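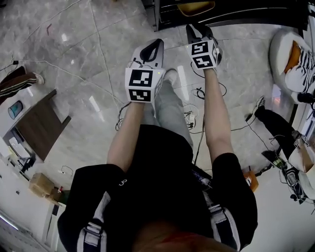 *Cables and a small white plug or adapter on the tiled floor, Drislow workshop.*

# Clearing loose cables from a tiled workshop floor

Applies to the ground-floor workshop at Drislow. The same method is used at Urnden, where the floor is painted concrete and the notes on adhesive differ (see the end of the page). Page kept by Ctibor Koubek.

The method covers leads that lie on the floor during normal work: extension leads, chargers, network cable and plug-in adapters. Fixed wiring, sockets and light fittings are outside its scope. Report faults in those to the building office and leave them alone.

## What you need

- Hook-and-loop ties, wide and narrow
- Vindon stick-on cable clips, medium
- Low-profile rubber floor cover, bevelled both sides
- Tijani four-way extension, switched, 2 m lead
- Shallow tray or box with a lid and open ends
- Paper labels and a fine permanent marker
- Isopropyl alcohol and a lint-free cloth
- Soft broom, tape measure, masking tape

Do not use plastic zip ties on leads that will be moved again. They have to be cut off, and sooner or later the cutters go into the insulation.

## 1. Switch off and trace

1. Tell everyone in the room which leads are about to go off, and wait for work to be saved.
2. Switch off at the wall, then unplug.
3. Start at the wall end of each lead and follow it by hand to the other end. Do not pull it out from under other cables. Lift the upper ones clear first.
4. Put a label at both ends, within a hand's width of the plug. Write what the lead feeds, e.g. "bench charger", and the month it was checked.
5. Lay each traced lead to one side.

Anything with no equipment at either end goes in the spares box. Adapters are labelled with the item they belong to as well as the output voltage printed on the case. An adapter with no known item is a spare, even if it looks familiar.

White leads show dirt and scuffs early. Black leads need to be bent slowly under a good light to find splits. Check the first few centimetres behind each plug on both sorts. Take a lead out of use if the outer sheath is cut, crushed or pulled back from the plug.

## 2. Choose the routes

Routes run along walls and along the backs of tables. A lead crosses open floor only when there is no wall route, and then at a right angle to the direction people walk. A diagonal run saves a little cable and takes up much more of the walkway, and it cannot be covered neatly with straight lengths of floor cover.

Tile joints make a ready guide. Pick a joint line that runs square to the wall, put masking tape beside it and lay the lead against the tape.

Measure each route before choosing a lead. The longest at Drislow is 270 cm, from the socket below the window to the middle of the room, so the 2 m lead on the Tijani does not reach it. Use a longer single lead for that route. Do not plug one extension into another.

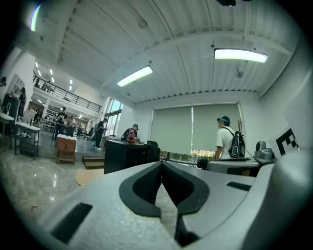 *Window side of the workshop, blinds lowered.*

Keep the strip of floor under the window free of coiled cable, and check that no lead hangs where a blind will come down on it. Tables are moved out a little to get at the wall and pushed back afterwards without trapping the lead under a foot.

Furniture in the middle of the room is treated in one of two ways:

- **Stays put.** Bring one covered lead to it and fix a switched extension to the rear, off the floor. Everything on or inside that piece of furniture runs from this extension.
- **Gets moved.** No fixed lead. Use a lead that is unplugged, coiled and hung up after each session.

Decide which one applies and write it on the route plan by the door. Drinks and bottles of any kind should stand on the opposite side from the extension. Chairs must be able to roll or slide back without crossing a cover; if they can't, turn the chair side to face away from the route.

## 3. Add up the load

Write down the rated watts of each item on an extension and add them. The limit is 3000 W for a fully unwound lead, or the figure on the lead itself if that is lower. A reel used while still wound has a much lower limit, given on its label.

Chargers and small adapters seldom come near this. Heaters, kettles and vacuum cleaners do, and go straight into a wall socket.

## 4. Clean the fixing points

Sweep first, then wipe. Polished stone and stone-effect tiles hold a thin film of cleaning product that stops adhesive from taking.

1. Sweep the whole route and a margin either side.
2. Wipe each fixing point with alcohol, one pass, and turn the cloth.
3. Wait until the surface is dry to the touch.
4. Fit clips to the skirting or the table frame. Do not fit them to the face of a floor tile.
5. Press each clip for half a minute. Leave it for an hour before loading it.

Spacing is 200 mm on horizontal runs. On vertical runs it can be doubled, with one clip close to each end.

## 5. Lay the leads

Work from the socket outwards. Leave a loose loop at the socket so that the plug can be pulled without strain, then press the lead into the clips one after another. It should lie straight with no twist. If it keeps lifting out, it has a set from being coiled: lay it out full length for a few hours and try again.

Mains and network cable go in separate runs. Where they have to cross, cross them square.

Bundle leads only where they share a route. Put narrow ties on the bundle at every second clip, tight enough to hold and loose enough to slide a finger under. Keep the bundle to what the clip will close on.

Where the route crosses open floor:

1. Lay the floor cover upside down and press the lead into the channel.
2. Turn it over and line it up with the masking tape.
3. Walk over it from both sides. It should not rock or creep.
4. Remove the masking tape.

Leads that are in use by someone standing or walking about are not fixed. Keep these short, bring them in from one side only, and lift them off the floor before anyone else crosses.

## 6. Deal with the surplus

Spare length is what makes the tangle. Swap an overlong lead for a shorter one where you can. Where you can't, fold the surplus into a flat figure of eight, tie it in the middle, and put it in the tray with the adapter it belongs to. Tray position is at the socket end.

Do not wind surplus round a chair leg or a table foot, and do not pack adapters on top of each other. They need air on at least one face.

Coils for storage are made over-under, tied once, and hung on the wall hooks with the label showing.

## 7. Switch on and check

- Each item powers up from the lead its label names
- No lead is tight at the plug or at a corner
- Covers lie flat and their ends are against a wall or a table
- Blinds run down and up again freely
- Adapters are no more than warm after an hour's use
- Route plan by the door is up to date

## Notes for Urnden

The painted floor sheds dust, and the stick-on clips fail there within weeks. Use screwed clips on the timber battens. Floor covers need double-sided cloth tape along both edges, replaced each September when the room is cleared.

## Faults seen

**Clip comes away with adhesive still on it.** Surface was not clean or not dry. Clean it again and use a new clip.

**Clip comes away and leaves adhesive behind.** Too much weight. Add a clip on either side, or move a lead to another run.

**Floor cover curls at the end.** It has been stored rolled. Turn it over and weight it overnight.

**Label smudged.** Wrong marker, or alcohol used near it. Write a fresh one and cover it with clear tape.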